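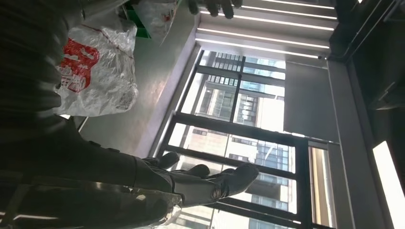
Teaching by remote control: parcels, bags and other things that won't hold still

Posted by Miroslava Murín, 22/02/2025

Everybody wants to start with the hard part. Don't. Before you record anything, drive both arms through the full reach of the job with the grippers open, slowly, and find out where the elbows go when you aren't thinking about them. They go somewhere bad.

What you need: a robot you can steer by hand controllers, a crate of mixed bags, a bench scale and someone to put the bags back in the crate. At Pilberg that last job fell to Justinas Sepp, who has views on it.

Step 1. Pick a start pose and save it. Every demonstration begins there, including the ones you're sure you'll throw out.

Step 2. Decide what one demonstration is. Ours runs from "bag in crate" to "bag on belt", with a stop at the scale in between. If you can't say it in one line, the robot won't get it either.

Step 3. Do 18 practice runs with recording off. You will be dreadful for the first 14. After that your hands stop arguing with the delay and you can look at the bag instead of the controller.

Step 4. Record, one bag at a time. Soft plastic slides, so use one hand to hold and the other to wait close by. Press down on the bag before you try to turn it. A label facing the wrong way is your problem to fix now, while you're still driving.
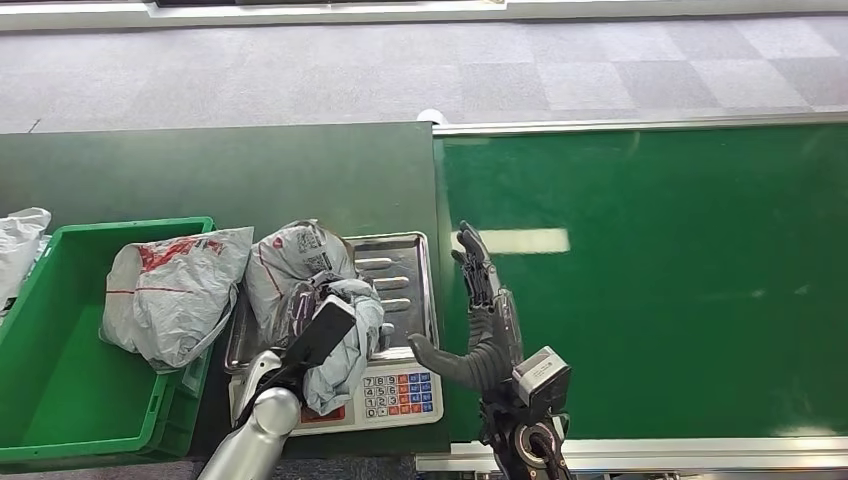 Left gripper holding a bag down at the scale, right hand standing by.

Step 5. Let go properly. Open the gripper, lift straight up, then move off. Dragging it sideways teaches the robot to drag sideways, and it will learn that faster than anything else you show it.

Step 6. Leave a few fumbles in. A dropped bag that you calmly pick up again is worth keeping — a dropped bag followed by four seconds of swearing and no movement is not. Trim the pause.

Step 7. Swap drivers after around 3 crates. Taras Antoniuk claims he can go all afternoon. His recordings from the end of the afternoon suggest otherwise.

Name the files as you go. I've opened "final_good_new" from the Deltuline folder and it was neither of the first two.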